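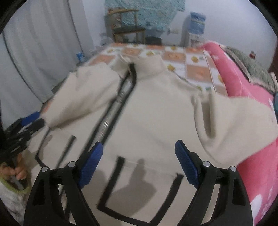
A cream fleece jacket with black trim, laid open on a bed.

Leave the chapel door open at night

In Tresel the chapel is now locked at nine in the evening. The decision was made in February, and it was announced on a small paper beside the door. I have lived in this town for 21 years, and I would like to say with respect that I think the decision is wrong.

I did not grow up in this country or in this language. In the town of my childhood, a house of prayer was open at all hours. My grandmother went there when she could not sleep. She lit a candle, sat for a while and walked home again. Nothing was asked of her, and she did not need to tell anyone her reason. When I moved here and found that the chapel in Tresel had the same custom, I felt for the first time that I could stay.

The arguments for locking are serious and I do not want to make them small. The collection box was broken two winters ago. The insurance has become more expensive. The Ragnarsson company, which made the new lock, also offered a camera and an alarm, and the full price would be more than $1000. Compared to this, a key is cheap. I understand people who look at these numbers and choose the key.

But I ask what we are protecting. The box held coins, and it can be emptied every evening. The silver cups are already kept in another building. What remains inside after dark are benches, some books of songs and a rug which is older than I am. If a person takes a book of songs at two in the morning, I think we can forgive this.

Grief does not keep office hours. My husband died in the hospital at Flenarbridge, 29 miles from here, and I came back on the last bus. I could not enter my own kitchen. I went to the chapel and sat there in my coat until it was light. There was no service and no priest, and I did not want one. I wanted only a room where it was normal to be quiet. If the door had been locked that night, I do not know where I would have gone.

Some neighbors say that a person in need can call the telephone number on the paper. It is a kind idea. Still, to call a stranger at night you must first explain yourself, and many people cannot do it, especially in a second language. An open door asks for no explanation.

The meeting house on the Skesenent road has chosen a middle way. The main hall is closed, but the entrance room stays open with one lamp and a bench. They collected 200 dollars for a stronger inner door. I have visited it late in the evening. It is a little cold and the bench is hard, and I was glad to be there.

We could do the same in Tresel before next winter. The entrance room of our chapel has a good floor and a window to the street, so any person passing can see the light. I have offered to bring the lamp.

Contact the editors | Copyright Tresel Letters, all rights reserved | Back to top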